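4.2 What counts as a bedroom?

The most rewarding part of the Zarton survey was the question we nearly left out. We asked owners how many bedrooms their home had, then compared each answer with the wording of the most recent sale listing. Of the 255 homes in the sample, 50 had a different number in the listing, and the gap ran in both directions. Studies, sleepouts and enclosed verandahs caused most of the trouble. One owner in Hudovska had bought a house with four bedrooms and sold it with three, without moving a single wall!

We were delighted by how freely people talked about this. Many had strong views on what makes a room a bedroom - a window that opens, a door that shuts, space for a wardrobe - and these views often differed from those of the agent. Street appeal and neighbourhood, covered in Section 4.3, drew much shorter answers.

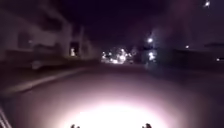
Figure 2. Road surface at night, with a pool of white light in the foreground.

Listings handled by Zurnico were the most consistent, as the firm uses a written checklist with 9 points for each room. We think a shared checklist of this sort would be a wonderful thing for buyers, and a cheap one. Zoëga, where most homes are newer, showed very few mismatches, so the older suburbs are where we would love to see it tried first.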